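Neue Regelung zur Abfalltrennung in den Geschäftsräumen der Drullell Verwaltungsgesellschaft

Mitteilung an alle Mieterinnen und Mieter der Häuser Tondale und Trida
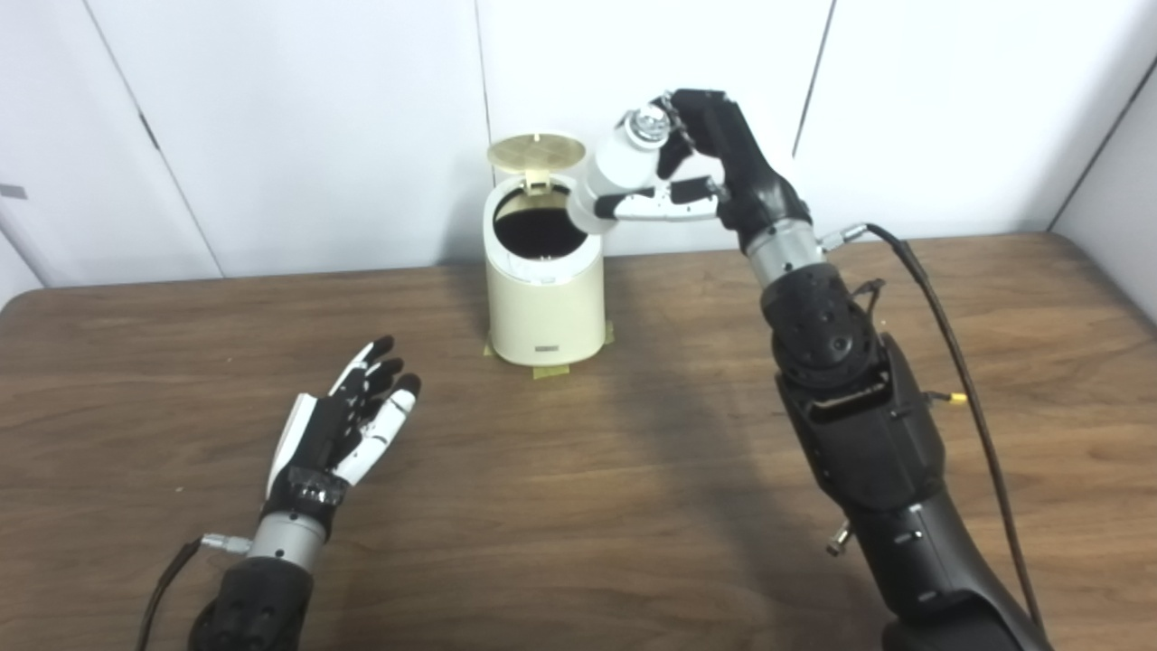

Anlass der Umstellung

Mit Beginn des neuen Abrechnungszeitraums im November wird die Entsorgung in beiden Häusern auf ein einheitliches Verfahren umgestellt. Betroffen sind sämtliche 124 Mieteinheiten einschließlich der Gemeinschaftsküchen und der Besprechungsräume. Die Geschäftsführung hat die Umstellung nach Anhörung des Mieterbeirats beschlossen. Grundlage ist der neue Entsorgungsvertrag mit der Firma Jalali, der den bisherigen Einzelvertrag für das Haus Trida ablöst.

In den vergangenen Abrechnungszeiträumen wurden im Haus Trida wiederholt Behälter wegen Fehlwürfen nicht geleert. Die Kosten der Nachleerung waren auf alle Mietparteien umzulegen, was zu berechtigten Einwänden geführt hat. Der neue Vertrag sieht eine getrennte Erfassung nach Gebäuden vor. Zusatzkosten werden künftig nur noch dem Haus zugerechnet, in dem sie entstanden sind.

Getrennte Sammlung

Zu trennen sind vier Fraktionen: Papier und Kartonagen, Leichtverpackungen, Bioabfall sowie Restabfall. Altglas wird weiterhin nicht im Haus gesammelt; die Sammelstelle an der Einfahrt bleibt bestehen. Kartonagen sind vor dem Einwurf flach zu falten. Größere Mengen, etwa nach Möbellieferungen oder Umzügen, sind der Hausverwaltung vorab anzumelden und dürfen nicht in den Fluren zwischengelagert werden.

Tischbehälter und kleine Abfalleimer innerhalb der Mieteinheiten können die Mietparteien nach eigenem Ermessen wählen. Für ihre Leerung in die Sammelbehälter im Untergeschoss sind die Mietparteien selbst verantwortlich, sofern kein gesonderter Reinigungsvertrag besteht. In den Gemeinschaftsküchen übernimmt der Reinigungsdienst die Leerung an jedem Werktag ab 17 Uhr. Speisereste gehören dort ausschließlich in den Bioabfall - auch dann, wenn der Behälter bereits gut gefüllt ist.

Batterien, Leuchtmittel und Elektrokleingeräte

Batterien, Leuchtmittel und Elektrokleingeräte sind vom Restabfall ausgeschlossen. Sie werden am Empfang des Hauses Tondale entgegengenommen, und zwar bis zu einer Menge von 8 Kilogramm je Mietpartei und Monat. Darüber hinausgehende Mengen sind eigenständig einer zugelassenen Annahmestelle zuzuführen. Beschädigte Akkus dürfen nicht unbeaufsichtigt abgestellt werden und sind dem Empfangspersonal persönlich zu übergeben.

Zugang zu den Sammelräumen

Die Sammelräume im Untergeschoss sind künftig nur mit dem Hausschlüssel zugänglich. Der Zugang über die Tiefgarage bleibt während der Umbauarbeiten an der Rampe gesperrt. Mietparteien, die einen weiteren Schlüssel benötigen, richten einen schriftlichen Antrag an die Hausverwaltung. Die Bearbeitung nimmt in der Regel fünf Werktage in Anspruch.

Ansprechpartnerin

Fragen zur Umstellung und zur Kostenverteilung beantwortet Mahtab Kiani, Abteilung Liegenschaften. Das Merkblatt zur Abfalltrennung liegt am Empfang beider Häuser in deutscher und englischer Sprache aus. Bereits erteilte Sondergenehmigungen für Aktenvernichtung behalten bis zum Ende ihrer Laufzeit Gültigkeit.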